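Lolness Residential Fit-Out – Interim Progress Report to Katbridge
Reporting period: August
Prepared by: Ojārs Jaunzems
Circulation: Samer Saliba (Katbridge), site file

1. Status
Work on the soft furnishings and household linen is on programme. The lounge at Lolness is the last of the ground-floor rooms to be dressed. Decoration in the adjoining rooms was signed off before the start of the period.

2. Linen and covers
The delivery from Avotiņš was checked against the order on arrival: 543 pieces, of which 14 were rejected for faulty hems and returned. Replacements are on order and the supplier has confirmed no extra charge. A further 200 pieces remain in store at Unholm until the upstairs cupboards are fitted.

All large cloths are being unfolded, inspected on both faces and refolded before they are put away. Handling time per piece is higher than planned for the blue ones, as the soft pile holds its creases and the corners are slow to line up. Folding in half along the long edge first has given the most regular stack and is now the standard method for this item.

3. Lounge
Upholstered seating is in place. The grey fabric was chosen from the second sample card and matches the order. The ceiling, with its recessed centre panel and concealed edge lighting, is complete. The walls are finished in plain white. The back wall has a few faint dark marks and scuffs, towards the centre and the right-hand side, and has been added to the snagging list. Touching up will be left until all furniture movements are finished – no cost to the grant is expected.

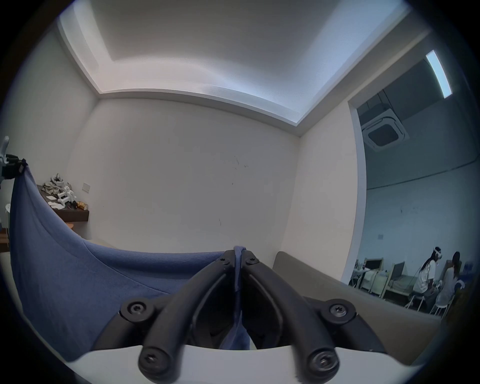
Fig. 1. Lounge, Lolness: blue cloth held at the corner during handling, grey upholstery to the right.

4. Spend and variations
Spend is within the approved budget. There are 2 variations this period, both for additional shelving at Unholm, and both were agreed with Samer Saliba in advance.

5. Next period
Receive and check the replacement pieces. Transfer the stored linen from Unholm. Close out the wall snags in the lounge and issue the room inventory for signature.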